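Tenstead Staff Forum
Board: Rooms, Supplies and Equipment
Topic: Storage and return of colored markers in the shared activity rooms

Posted by: supplies_desk (moderator)
Aug 15, 2019

Colleagues are asked to review the procedure below before the new term. The supplies office issued 1,501 markers to the activity rooms over the past year, and a large share of them came back dried out, without caps, or did not come back. The budget for replacement is fixed at 200 packs. The procedure will apply to all rooms on the ground floor and to the Tellar annex.

Comments may be posted in this thread until the end of the month.

Step 1. Clear the table.
Paper, scissors and glue are to be removed first and returned to their own shelves. Markers remain on the table until everything else has been put away.

Step 2. Sort by color and check each marker.
Each marker is to be picked up singly and looked at from both ends. The cap must be pressed on until it clicks. The plug at the other end must also be in place, as a loose plug lets the ink dry almost as fast as a missing cap. The white plug on the pink marker is the part to look for.

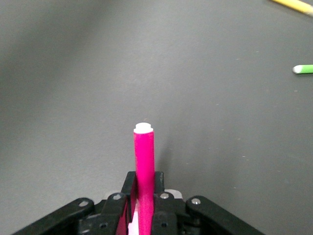
Step 3. Return the markers to the trays.
Markers are to be laid flat in the trays, one color to a compartment. They are not to be stood on end in cups. Trays are labeled on the short side and go on the second shelf of the supply cabinet.

Step 4. Report shortages.
A tray that is missing any color should be entered on the sheet inside the cabinet door. Please do not borrow from another room's tray to make up the set.

Reply by: dorin.voicu

Thank you for the draft. I support Steps 1 and 4 as written. I would ask the supplies office to reconsider Step 2. A session in Room 4 ends ten minutes before the next group arrives, and the trays there hold 40 markers. Checking both ends of every one is more than a single member of staff can do in that time while also seeing the group out.

I would suggest that the cap be checked at the end of each session and the plug once a week.

Dorin Voicu
Activity Rooms, Ground Floor

Reply by: y_mizuno

I must respectfully disagree with Mr. Voicu. We adopted a full check in the annex last December and it has not delayed a session. The members of the group do the sorting themselves, each taking one color, and staff look over the trays as they are filled. Plugs are most often pulled out by younger children during the session, and by the end of a week the marker is already beyond use.

I do have a question on Step 3. Our markers have been kept upright, caps down, for as long as I have worked here. May I ask why this is to stop?

Yuzuki Mizuno
Tellar Annex

Reply by: supplies_desk (moderator)

In answer to Ms. Mizuno: cups were used with the caps facing up in several rooms and down in others, and the sets in the first group faded noticeably sooner. Laying the markers flat removes the question. The cups also tip over when the cabinet door is closed.

Reply by: annex_art_2

The Twal trays do not hold the thicker markers. The lid will not close over them. Are we to receive different trays, or should the thick ones be kept apart?

Reply by: supplies_desk (moderator)

Thicker markers should be kept apart for the present, in the shallow drawer beneath the cabinet. Deeper trays have been requested from Kallik. No delivery date has been given.

Reply by: dorin.voicu

I accept the point about the plugs. My concern remains the time available in Room 4, where the groups are larger and many of the children are collected early. Having them sort by color is a sensible measure and I am willing to try it for one month. I would still prefer that the wording read "where time allows."

Reply by: y_mizuno

I would not favor that wording. In my experience it means that the check is left to whoever has the room last. If Room 4 needs a longer changeover, a request to the timetable office would be the better course.

Reply by: supplies_desk (moderator)

Both views have been noted. Step 2 will stand as drafted for the first month, with Room 4 permitted to check plugs at the last session of each day. The timetable office has been asked whether the changeover in that room can be extended to fifteen minutes.

Step 3 will be amended to mention the drawer for thicker markers. The revised sheet will be posted inside each cabinet door, and the old one should be taken down.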